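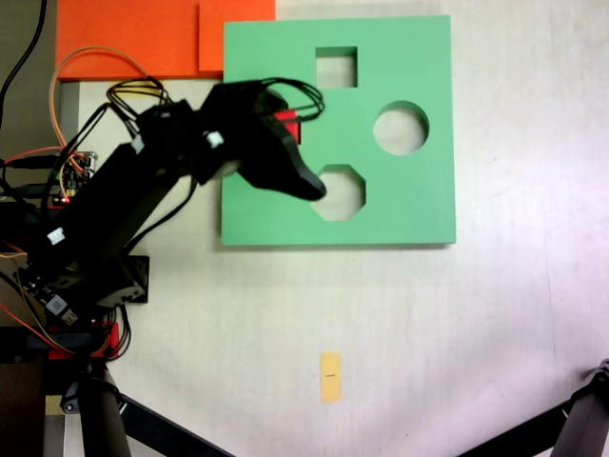 Photo: Romana Ondrejka

Visit report - Flallach open day, 2015-03-07

Home | Reports | Workshops | Suppliers | Contact

Flallach makes shape boards and sorting sets for preschools and therapy rooms. The open day covered the cutting room, the finishing benches and a sample room on the upper floor. Entry was free, and the tour left from the loading door every 30 minutes.

The cutting room has 2 flatbed cutters. Sheet stock comes from Lirnico on pallets of 300 and is stored flat, sorted by color. Offcuts go into a rack under the window and are used for test cuts. The operator ran one board from start to finish, including the change of blade, and passed the waste pieces to visitors.

Item 677 was out on a pale table in the sample room. It is a flat green square with three openings: a square one near the top edge, a round one on the right and an octagonal one toward the lower left. Orange-red sheets with a fine textured surface lay beside it, the smaller one against the corner of the board.

The octagon is the difficult opening. According to the guide, young children take it for a circle and push the wrong piece at it, so clearance matters more there than on the square. Flallach tried a looser fit last June and dropped it - the round piece then passed through both openings. The present clearance was not disclosed.

Finishing is done by hand. Edges are broken with a fine abrasive block, wiped, and checked against a steel gauge made by Aguiar. A board that fails the gauge is recut if the opening is tight and scrapped if it is loose. The benches are well lit, but the aisle between them is too narrow for a group of 9.

Packing was not running. Cartons marked Zavby were stacked by the stairs, ready for the next shipment. The printed catalog lists replacement pieces by shape but gives no dimensions - ask for the data sheet at the desk.

Contact | Copyright 2015 | Back to top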